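Notes on Table Order
4 Comments | 9 Shares

The present entry continues the April series on the orderly keeping of a shared table. It is the position of this blog that dishes should be assigned a place before anything else is set down. The plate receives the condiment, the bowl stands beside it, and small items are gathered last.

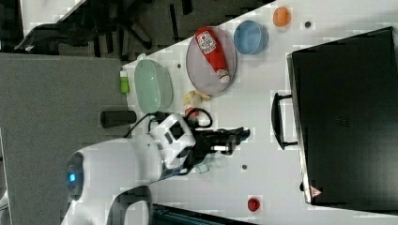

Sorin Vidmar wrote that a ketchup bottle belongs on the table itself and that a plate should be kept free for food. The objection is noted — a bottle laid on a plate does, however, leave the surface easier to wipe.

Cups and mugs remain the principal difficulty. Readers are advised to stand them upright at the close of the day and to keep the sponge within reach of the dishes. A revised order of work will be posted on Sunday.

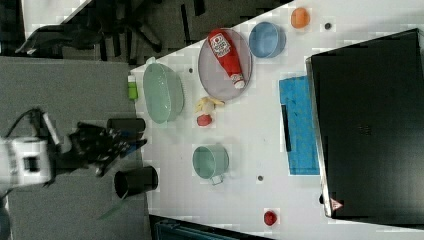 Plate, bowl, basin and mug, with the blue sponge pad.

Share this post | 100 Likes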